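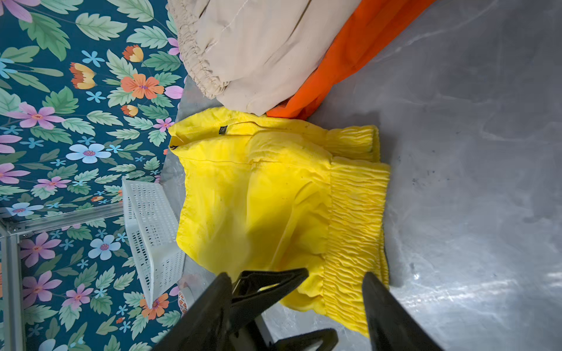 Fig. 1. Laundry task from the wrist camera, with the yellow garment nearest the gripper.

Should We Buy the Second Cell? Equipment Planning for the Laundry Sorting Project
Fuseini Zakaria, Dénes Katona, Veronika Balogh, Nassoro Biwott

1. What we were asked

The department wants to know by August whether our group needs more hardware. The proposal on the table is the Trelham upgrade package, quoted at 1720 euros through Kisevis, against a project budget of 900. The gap would come out of next year's teaching money. We were told to assume the package is a good idea and work out the schedule. We didn't assume it, so part of our report is about whether to spend anything at all.

2. What the package contains

New fingers for both grippers, a softer pad set, two replacement wrist cameras and a year of software support. The support is the biggest line on the quote. When we asked Kisevis for a price without it, we got the same PDF back with a new cover page.

The brochure promises "reliable handling of everyday textiles." It doesn't say which textiles, or how often a grasp can fail before it stops counting as reliable. Our test load has three garments in yellow, beige and orange, plus a basket and a row of hooks.
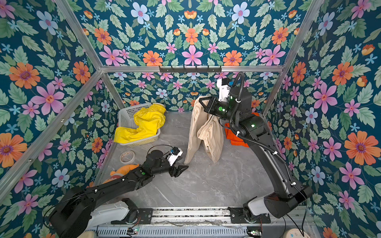
Lifting by the waistband is the part we'd expect better fingers to help with. Gathered elastic gives the gripper something to close on, and the existing fingers can hold it. Flat fabric lying on the floor of the cell is harder. Bíró, the other supplier we wrote to, sells a finger and pad set for 484 euros that fits our mounts on paper. We'd want one in our hands before believing the drawing.

3. Are the cameras worth it?

We have a camera on each wrist already, and the fixed view on top of that. The upgrade offers higher resolution. We couldn't find a single entry in our log where low resolution was written down as the cause of a failed attempt. Glare on the floor was, and so was a sleeve or leg folded under itself — neither gets fixed by more pixels.
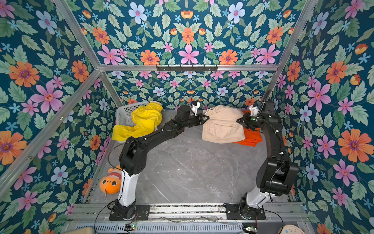 Veronika Balogh wants it on record that she disagrees with the rest of us on the cameras. Her argument is that the log only has the causes we thought to write down, and that a tired student at 6 p.m. will put "bad grasp" for anything. She would buy one camera, run it on one arm and compare. The rest of us think it's a fair point, and it has changed our recommendation a little (see section 5).

4. Costs left off the quote

Shipping, spare cable clips, and our own hours. Refitting fingers on both arms means recalibrating both, and last time it took Dénes and Nassoro most of 2 weeks. The quote calls installation "simple." Kristóf Rácz, our adviser, asked Kisevis to put a number of hours next to the word and hasn't had one yet.

There is also the hanging task to think about. It was added late, after the Flornora group dropped out of the shared schedule, and the package was chosen before that. 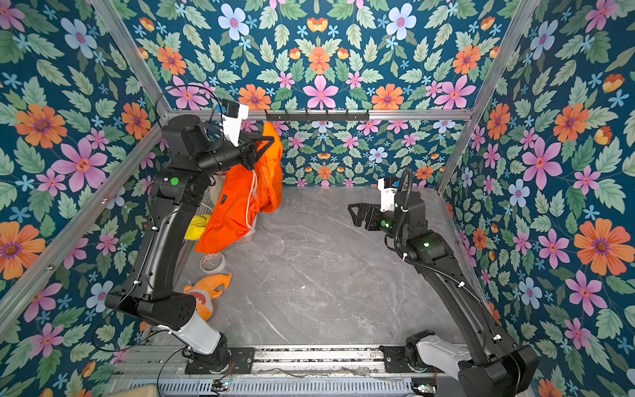
Hanging needs one arm to reach the back wall and hold the garment at the hooks. Nothing in the package changes reach. If hanging is what the department cares about most, we'd be paying for the wrong parts, and a different hook rack would be a much cheaper first experiment.

5. Recommendation

Don't order the Trelham package this year. Buy the Bíró fingers at 484 euros if a sample fits, which leaves 416 of the 900. Hold that for one camera, if we can find one at the price, and run Veronika's comparison before asking for a second. No second cell until the first has a written success rate for all three garments — we don't have one today, and neither does the supplier.

We use cookies to remember your preferences and measure visits to student project pages. Accept all | Manage settings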